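Draron Heavy Duty Boot Liner for Estate Cars and Vans

Part group: Interior protection
Supplied by: Magaña Car Accessories, Trastedcombe
Page revised: 1/9/21

The Draron boot liner is a one-piece moulded tray for the load area of estate cars and small vans. It is cut to the outline of the floor panel for each listed vehicle and has a raised lip of 40 mm on all sides. No drilling is needed and the original carpet stays in place.

Specification

Material: thermoplastic rubber, black
Lip height: 40 mm
Maximum spread load: 70 kg
Surface: ribbed, non-directional
Underside: smooth, with moulded grip studs
Fixings: none supplied, none required

Fitting

Remove loose items and vacuum the carpet. Unroll the liner and leave it flat indoors for 10 hours before fitting, as it is packed rolled and will hold a curve when first opened. Place the rear edge against the seat backs, then press the sides down and work towards the tailgate. Check that the tailgate closes without touching the front lip. On vehicles with an adjustable boot floor, set the floor to its lower position first.

The liner does not cover the backs of folded seats. A separate seat back panel is listed under the same part group and overlaps the tray by 70 mm.

Vehicle matching

Select make, model, year and body type before ordering. Vehicles with a full-size spare wheel often have a different floor height, and a separate part number applies. Where a model changed during the year, use the chassis number.
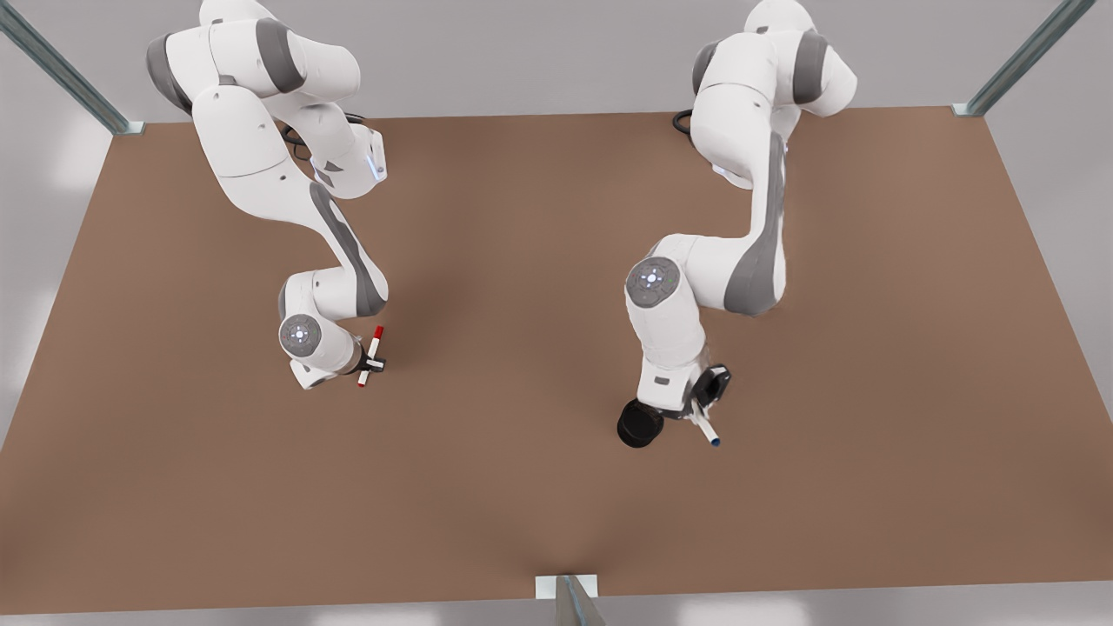 Cleaning is with warm water and a mild detergent. Do not use tyre dressing, silicone spray or solvent cleaners, which leave the surface slippery and may mark the rubber. Dry both sides before refitting.

Delivery and returns

Stock items leave the Drarkville warehouse within two working days. Unused liners may be returned within 40 days in the original carton. Liners that have been trimmed cannot be accepted.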